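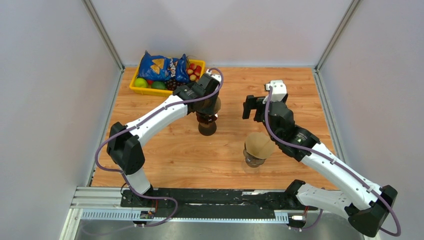 Siduva Reading Forum, Moderator (R. Duda)
Members are invited to comment on "The Closed Counter", the study of shop closures in Lougher issued by Ekasberg Press. The author holds that 62 independent traders left the town after the retail park opened, and that the council's rates policy hastened their going. Chapter 4 turns to automation in the distribution trade. Please give page references where possible.

WJakubowski
The rates argument is sound. The chapter on Gullcombe is weaker -- it relies on a single survey of 842 households and does not state how they were chosen.

lougher_reader
I must disagree. The method is set out in Appendix 2.

WJakubowski
I have read the appendix. It gives the dates of the survey and the wording of the questions. It does not give the selection.

Moderator (R. Duda)
Both points are noted. The publisher has been asked for the full survey notes.

tidemill
May I ask whether the paperback, due in March, will carry the corrected tables?

Moderator (R. Duda)
It will. The index is also being revised.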